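The Second Arm

The Munlow quote ran to 11 pages. The buyer read it twice, then opened the budget sheet for the sorting line at Jomenska. Line 10 said: arms, two. Finance had written beside it, in June, "why not one?"

Orkov would hire out a single arm at 300 a week. Munlow wanted 300 a week for the pair – but on a longer contract, with the fingers charged as spares.

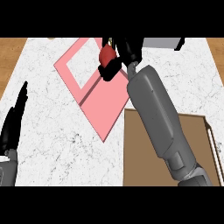
The buyer ran the simulation again with the left arm switched off, and noted the cycle time. Then with both. The difference was small, and she entered it to two decimal places.

Moura, the site that would get the line, had sent no figures at all, only a drawing of the floor with one door marked "narrow".

She measured the door against the crate size in the quote, deleted the question on line 10 and typed: two, delivered separately.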